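Relell opens second collection station for hand-held gripper recordings

Nov 9, 2020

Relell has put a second tabletop station into service for recording manipulation examples with a hand-held gripper, the company said. The recordings are used to train a control policy for a two-finger robot arm that handles small flat goods. The first station has been running since June.

Operators at both stations work without a robot. Each one holds a gripper with the same finger geometry as the tool on the arm, carries out a short task on the table, and sets the object down. A camera on the gripper records the view over the fingers. The video, together with the measured opening of the fingers and an estimate of how the tool moved, makes up one example.

The project, known inside the company as Hakim, covers 13 tasks at present. Most of them involve moving a flat item into or out of a shallow tray, turning it, or lining it up with an edge. Flat items were picked for the first phase on the grounds that they leave little height for the fingers to close on, and small errors in approach angle tend to show up as failed grasps.

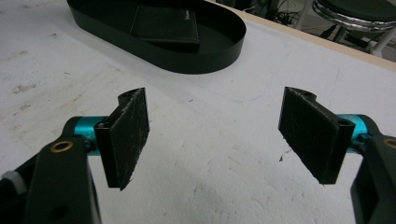

Ghassan Boutros, who runs data collection for Hakim, said the approach phase takes up more of the training set than the grasp itself. Operators are told to start each take from a different height and side, keep the fingers open until the tool is over the object, and avoid pausing in midair. Long pauses were common in the June recordings and had to be trimmed by hand.

"A pause gets learned like anything else," Boutros said. "If the person stops to think above the table, the policy will stop above the table too, and it has nothing to think about."

The company now runs an automatic check on every take before it is added to the set. The check looks for gaps in the motion estimate, for finger openings outside the calibrated range, and for stretches with no movement. Takes that fail are put in a separate folder and reviewed by a person. Failed grasps are kept if the operator recovers and finishes the task, and they are labeled so they can be given more or less weight in training.

Motion is worked out from the video and an inertial sensor. A plain tabletop gives the software few fixed points to follow, and tracking on the first station was lost most often when the tool was held low and moved slowly. Relell tried printed markers on the table during the summer but dropped them after the policy began to do worse on tables without markers. The present procedure calls for a slow sweep of the work area at the start of each session, from which a map is built. Later takes in that session are placed against the map.

A session is limited to 2 hours, after which the operators change over. The finger opening is calibrated at the start and again at the end. If the two readings differ by more than the set limit, all takes from that session are held back until the cause is found. Boutros said this had happened six times since June, and that in most of those cases a pad had shifted on its mount.

Pad wear is tracked as well. The surface of the pads changes with use, and a grasp that holds with one set may slip with another. Relell logs the pad set used for each take and mixes older and newer sets across the stations, so that the policy is trained on a range of surface conditions. Pads are replaced when they no longer pass a pull test with a reference card. The arm is fitted with pads from the same batches.

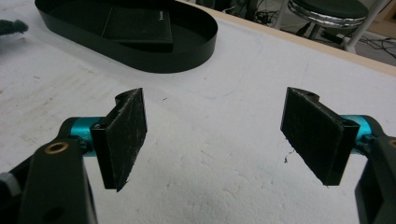
The gripper held open over the work table, with the oval tray at the back.

The second station uses the same hand-held tool design as the first. Surroundings are not standardized. Furniture and cabling near the table are left as they are, and lighting is changed between sessions. According to Boutros, an early version of the policy trained against a clean backdrop did well in the room where it was recorded and poorly in the room next door.

The object and tray are moved between takes. Operators follow a printed sheet that gives a starting zone for each, with the exact position and angle left to them. The company had earlier used a grid marked in tape, and found that the starting positions bunched up at the grid corners. Under the new sheets the spread is wider, although operators still favor the side of the table closest to them.

Storage and labeling are handled with Prido, the company's in-house tool for sorting and replaying takes. A recent update lets a reviewer play the video alongside a plot of the finger opening and mark the start and end of contact. Those marks are used only for evaluation. The policy itself is trained on the camera frames, the tool motion and the opening, with no contact labels.

Results so far are limited. In the latest round of tests on the arm, the policy completed the tray tasks more often than the version from the summer, with most of the remaining failures in tasks where the item lay against the tray wall. Relell has not released success rates and said it would do so once the test set has been fixed. A comparison of policies trained on data from one station and from both is planned as the next step.

The company expects to use 3 kinds of tray by the end of the current phase. Deformable items such as cloth pouches have been left for a later one, as have tasks that need two tools at once. Boutros said a two-handed setup had been tried briefly, but that the operators' hands blocked the view of each other's tools too often for the motion estimate to be usable.

Relell plans to keep both stations running on the same schedule. Operator instructions, including the starting-zone sheets and the calibration procedure, will be revised after the comparison is finished.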